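Ohemaa Dankwa
November 16, 2021

Thread on moving my aunt's sewing and alterations business out of her spare room and into a rented shop. A few people asked how the lease part went, so I'm writing it down while I still remember.

1/ She has taken in hems and zippers in Flellham since 2000. Word of mouth only. No sign, no website, a notebook for orders. By last July the rack was in the hallway and customers were trying things on in the bathroom.

2/ We looked at 4 units. The first was above a dentist and had stairs too steep for anyone carrying a wedding dress. The second had no window. The third was already gone when we called back and the agent had not taken the listing down.

3/ The fourth is on Pranlow Street, between a phone repair place and an empty unit that used to sell fish tanks. North-facing front window. She wanted north light for matching thread and would not move on it.

4/ The landlord wanted a five-year lease. She wanted one year. They settled on 2 years with an option to renew at the same rent, plus whatever the annual increase is, capped. Ask for the cap. It was not in the first draft and he added it the same afternoon.

5/ Read the repairs clause. Ours said the tenant was responsible for "all systems serving the premises." That would have included a furnace she shares with the phone repair guy. We had it changed to interior fixtures only.

6/ The deposit was $2000. She paid it by cashier's check and got a signed receipt. Take pictures of every wall, the floor, the ceiling and the inside of the closets before you bring in a single box. Email them to the landlord the same day so there is a date on them.

7/ Insurance. Her homeowner's policy never covered customers' clothes, and she did not know that for all those years. The new policy has a line for "property of others in your care." If you do alterations, dry cleaning, shoe repair, framing, anything where people leave their stuff with you, look for that line.

8/ Zoning was the slow part. Alterations counts as personal services in our town, same as a barber, and that was fine for the street. But the last tenant had been retail, so she still needed a change of use form. Filed it on a Monday, heard back five weeks later.

9/ Do not sign with a phone company until you have checked which lines reach the building. We lost two weeks to that. She used her cell number on the door and has kept it that way.

10/ Equipment. She brought the two machines she already had and bought a used blind hemmer from the Chmielewska shop, which was closing. They threw in a box of thread cones and a cutting table if we could get it out the door. We had to take the legs off.

11/ The steamer tripped the breaker on the first day. The iron and the steamer were on one circuit. The electrician ran a new line for the pressing corner. Check the panel before you decide where anything goes.

12/ Prices went up when she moved. She was worried about it. A plain hem is a few dollars more than it was at the house. Two people complained and both of them still come in.

13/ She finally gave up the notebook. Orders go into a program called Presel now, and it prints a ticket with a number that gets pinned to the garment. She still writes the customer's name on masking tape and sticks it on the hanger too.

14/ Things I would do differently: start the change of use form before signing, get the electrician in first, and order the sign earlier. The sign took longer than the lease.

15/ Someone asked about a lawyer. Yes, we used one, for an hour, just to read the lease. It was worth paying for. The repairs clause was her catch and I had read right past it.

16/ Hours are Tuesday to Saturday, closed for lunch. She is not taking prom or bridal until spring. Replies are open if you have lease questions, but I can only tell you what happened with ours.

17/ And the house has a spare room again. 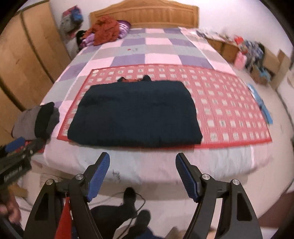 Purple, gray and pink squares on the bed, with the red-bordered mat on top.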